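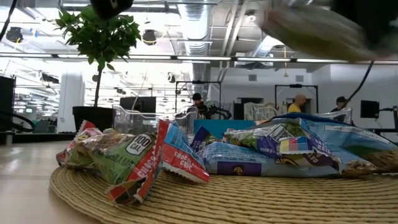

Brenda Rowbotham
Staff Writer

The Jidonier snack fair takes up one floor of the Morikawa building, and on Monday, January 15, 2018 I spent most of the day there. I came in by the side entrance on the parking lot side, which is the one to use if you have a coat to check.

Granola was what I had come for. Bars and bags were piled together on a round woven placemat, with no attempt to sort them by brand or flavor. The chocolate chip bar came in a blue and red wrapper. A green and tan one had "100 CAL" on the label, and I noticed how many visitors asked about calories before they asked about taste. The light blue bag took up the most room by far, and it showed brown clusters of granola on the front. I like a bag that shows me what the pieces look like. The wrappers were shiny and creased, the way they get at the bottom of my desk drawer.

I tried three bars over the day. The oat ones were chewy and a little too sweet for me. My favorite was a plain honey bar at the Unau table, which had a good amount of salt. Their sales rep told me they bake it in batches of 900 and plan to add a second oven in March.

Taltum had the longest line, mostly for the trail mix. I waited 11 minutes and got a paper cup of it, heavy on the raisins. They also ran a short talk on shelf life at one o'clock. The speaker was clear but the room was warm and the chairs were close together.

Lunch was soup and a roll from the cart near the stairs. Water was free, coffee was not.

Coat check closes half an hour before the fair does. My ticket was number 2323, and the line to pick up was already down the hall when I got there.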